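トップ > 会社案内 > 私たちについて

私たちについて

ロボットを売らないロボットの会社

Rorthorpe(ロースロープ)は、ロボットや自動化設備をこれから買う会社、買ってしまった会社、買ったことを少し後悔している会社のための、導入計画と予算づくりの事務所です。機械は売りません。代理店契約もありません。展示会でノベルティをいただくことはありますが、ボールペンの書き味で推薦機種が変わるほどの事務所でもありません。

設立から13年になります。最初の仕事は、食品工場の倉庫でシートをかぶったままのアームを、どうにか帳簿の上だけでも働いているように見せてほしいという相談でした。お断りして、代わりに置き場所と電源の図面を引き直しました。アームは翌年の6月から箱を積んでいます。以来、おおむねそういう仕事をしています。

何をしているか

主な業務は四つです。

購入前の計画づくり
何を自動化したいのかを聞きます。「人手不足なので」という答えをいただくことが多いのですが、それは動機であって作業ではないので、もう一度聞きます。どの台の、どの棚の、どの動きなのか。ここが決まらないうちに見積もりを取ると、立派なカタログが届きます。

予算書の作成
本体価格だけの予算書を、私たちは「表紙」と呼んでいます。中身はそのあとです。架台、ハンド、交換用の指先、ケーブル、安全柵、電気工事、床の補強、教育の時間、止まった日の人件費。とくにハンドは、つかむ物が変わるたびに買い足しの話が出ます。最初の年の予算に一つしか入っていなければ、二年目の会議は長くなります。

見積もりの読み合わせ
三社から相見積もりを取っても、「一式」の範囲が三社とも違えば比較になりません。行をそろえ、抜けている項目を業者に聞き返すのが仕事です。これまでに読んだ見積書は1,298通。そのうち「調整費 一式」の中身を初回で説明できたものについては、業界の名誉のため集計しておりません。

試用と受け入れの立ち会い
買う前に借りて試す。買ったあとは、約束した作業を約束した条件で試す。どちらも当たり前のことですが、年度末が近づくと当たり前ではなくなるようです。立ち会いの日程は、予算書の段階で先に押さえていただきます。

社内のことば

長く同じ仕事をしていると、社内だけで通じることばが増えます。お客様の前でうっかり使うことがあるので、あらかじめ載せておきます。

「Wei」は、私たちの予算表のひな型の名前です。誰かの名前だと思われがちですが、表計算ファイルです。23の費目があり、空欄のままでは合計が出ないようになっています。不親切だというご意見は毎年いただき、毎年そのままにしています。0円なら0円と書いてください。書いた人の名前も残ります。

「Harkulov」は、三年間の維持費を見積もるときの手順書です。初版は薄かったのですが、消耗品の章が育ちました。もう少しで本体より高くつきそうな機械が見つかると、社内では「Harkulovが鳴いた」と言います。鳴く仕組みはついていません。

試験室「Eturport」

事務所の一階に、Eturport(エターポート)という試験室があります。予算書に書いた数字が机の上だけの数字にならないよう、小さな作業を組んで、必要な手間と部品を書き出す部屋です。工場の設備をまるごと再現する資金はありませんし、あったとしても、その予算書を自分たちに提出して自分たちで却下すると思います。

そこで小さな台所を使っています。コンロがあり、流しがあり、鍋と食べ物がある。つかみにくい形、光を返す面、奥にあって手前の物が邪魔になる場所。設備計画で揉める要素は、たいてい台所にもあります。鍋をどこに置くかで腕の届く範囲の話になり、蛇口をよけるかどうかで架台の高さの話になります。架台の高さが変われば金額も変わるので、そこからは私たちの本業です。
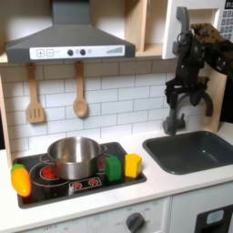 Eturportの台所。流しの前の黒いアームと、コンロの上の鍋、にんじん。

見学は金曜日の午後に受け付けています。お子様連れの場合、にんじんの持ち帰りはご遠慮ください。備品台帳に載っています。

お引き受けできないこと

機種がすでに決まっていて、その機種になる比較表だけが必要という場合。お気持ちはよくわかりますが、他をあたってください。

補助金の締め切りが明日の場合。

「とりあえず一台」の「とりあえず」が誰のことばか、社内で確認がとれていない場合。こちらは確認がとれ次第、喜んで伺います。

料金について

初回の相談は無料です。二回目以降は時間でいただきます。購入額に応じた手数料の形はとっていません。高い機械を買っていただいても私たちの売上は一円も増えず、買うのをやめていただいても減りません。経営としてどうなのかと税理士には聞かれましたが、いまのところ家賃は払えています。

報告書は紙とデータの両方でお渡しします。稟議に添付される方が多いので、要約は一枚に収めています。二枚目から読んでくださる役員の方がいらしたら、ぜひご連絡ください。

はじめてご相談の方は、作業している場所の寸法と、いまその作業に何人が何時間かけているかのメモをお持ちください。手書きで構いません。カタログは、お持ちいただかなくても当方に大量にあります。

シェア 4 | コメント 0

お問い合わせ | 個人情報の取り扱い | © Rorthorpe | ページの先頭へ戻る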